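第三章 商品页面上的字，是写给谁看的

我第一次给别人写商品说明，是在一家叫Kirach的小网店帮忙，店里卖手工皂的模具、蜡烛芯和一些零碎的烘焙工具。老板把一张表格丢给我，说：“照着填就行。”表格里有材质、颜色、尺寸、注意事项，我一下午填了二十来个格子，觉得自己挺能干的。第二天再看，所有商品读起来一个样，连我自己都分不清哪条是蛋糕刮刀，哪条是皂刀！

这一章就从我那张失败的表格讲起。前两章我们谈了网店怎么定价、怎么进货，这一章谈文字，也就是顾客下单之前读到的那些东西。你可能会想，不就是几行字嘛，谁会认真看？我当年也这么想，后来翻了Kirach的客服记录，一共1,722条留言，我一条一条读过去（读了快两个星期，眼睛都花了），其中有251条问的是页面上明明该写而没写的事：能不能进烤箱，盖子单不单卖，尺寸量的是内径还是外径。

问内径外径的人特别多，多到我后来做梦都在量圆模。这种问题每答一次就要花几分钟，顾客等得不耐烦，转头就去别家了。

3.1 先想顾客手里有什么

我的老同事Gemma Naylor有个习惯，我一直学到现在：动笔之前，先想象顾客已经买了哪些东西。买硅胶模具的人，家里多半有秤，有搅拌碗，可能还缺一支温度计。你知道他手里有什么，就知道他还会问什么。一个做冷制皂的老手不需要你解释什么叫脱模，可是头一回动手的人需要，而且他往往不好意思问。

她还喜欢去实体店闲逛，站在货架旁边听人聊天。我跟着去过几次，收获比在电脑前坐一天大得多。顾客嘴里的词和我们写在页面上的词常常对不上，我们写“耐温食品级软质烘焙器皿”，人家嘴里说的是“那个软软的蛋糕模子”。搜索的时候，他输入的也是后面这一种。

所以我现在写标题，会先写一个最土的版本，念出声来，再慢慢往上加必要的信息。加到念着别扭了，就停。

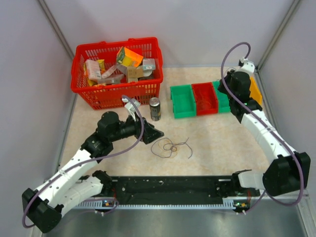 3.2 规格和卖点要分开写

规格是量得出来的：长宽高、重量、容量、材质、可承受的温度。卖点是你希望顾客因此高兴的理由。两样混在一起写，读的人会很累。我见过一条说明，开头是“和家人朋友一起分享甜蜜时光”，中间夹着一个尺寸，后面又接着抒情，那个尺寸我找了三遍才找到。

我的做法是规格单独成块，一行一项，单位统一。毫米就全用毫米，别上一行厘米下一行英寸。卖点写成两三句短话，放在规格前面还是后面都可以，我自己偏爱放前面（这一点Trevor Ellwood跟我争了好几年，他坚持数字先行，到3.5节我会把他的理由也摆出来，你自己判断）。

再说注意事项。“请远离尖锐物品”“请勿让儿童单独使用”，这类句子大家都在抄，抄到最后没人读。如果你的产品真的怕刀划，就写清楚脱模时用手指从底部往上推，别拿刀沿着边撬。具体到动作，顾客才会照做。

3.3 动手之前的小练习

找一件你手边的厨房用具，什么都行，给它写一段不超过21个字的标题，再列出10项规格。写不满10项也没关系，先把空着的那几项记下来，它们就是你要去问供应商的问题。我拿一款叫Rino的量勺试过，卡在第七项，最后还是打了电话才知道手柄能不能拆。

写完以后放一晚上，第二天请一个没见过这件东西的人来读，让他凭你的文字画个草图。草图画歪的地方，多半就是文字含糊的地方。我那张关于量勺的草图，画出来像一把铲子，到现在还夹在笔记本里。

下一节我们拿Skumamska的一整页商品说明来改，从标题改到退换条款，改动的每一处我都会说说当时是怎么想的。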